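Stilari Twin Arm Kit: Two Months on a Rail
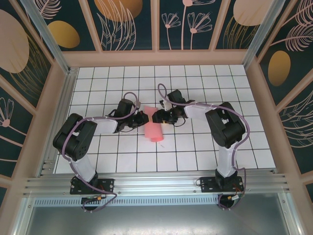 Both arms on the aluminum rail, with the pink foam piece between the grippers.

I don't trust kits that promise two working arms by Sunday evening. The Stilari box says so on the lid, and it took Venkatesh Varma and me 8 evenings at the Olari shared workshop before both arms moved when asked. Some of that was our fault. Most of it was the manual.

What you get is a pair of small arms, with the links in translucent white, the joint housings in black, and the servos and jaws for a gripper on each. What you don't get is anything to stand them on. The manual says "mount to a rigid surface" and leaves it there. We bolted ours side by side to a grooved aluminum rail, which cost extra and was the best money we spent. Jarmo Kettunen tried the same kit clamped to a bench at home and his arms rocked every time they reversed.

Assembly

The shoulder and elbow parts went together fine. The holes line up and the screws bite. The gripper is another matter. The wires there are thin, and the drawing shows them going straight back along the arm, with no hint of how much slack the wrist needs. We guessed too short the first time and pulled a plug out of a servo. The second time we left loops, which look untidy and do the job.

The lavender cables are ours. We ran one along each arm and fastened them with cable ties, leaving a generous arc over the wrist. Stilari's own cable is stiffer and I would leave it in the bag.

In use

The maker claims "smooth cooperative handling." I'd put it lower. Each arm alone is decent. Ask the two of them to meet over one object and small errors add up, mostly at the elbow, where ours developed a little play by the end of the first month. We practice on soft foam for that reason. Handing the pink roll from left to right worked seven times out of 8 on our best evening, and on a bad evening I stopped keeping score and went home.

Square tiles on the floor helped more than I expected, because the grout lines give you something to line up against when a position has drifted. The dark botanical panels on the walls were Leobardo Valdovinos's idea. He likes them. I have no opinion except that the flowers don't make the calibration any faster.

Calibration, by the way, has to be redone after every power-off. The update in May was supposed to fix this. It did not fix it on ours.

Support

I wrote twice and had one answer after 5 days, which told me to check the screws.

Worth it?

If you already have a rail, a supply and somebody patient to work with, maybe. For a first build at home I'd buy one arm and see whether you still like it after the wiring. The spare gripper set is overpriced at 80 euros, and we haven't needed it yet.

Three stars out of five, and I'd take one back if that elbow gets any looser.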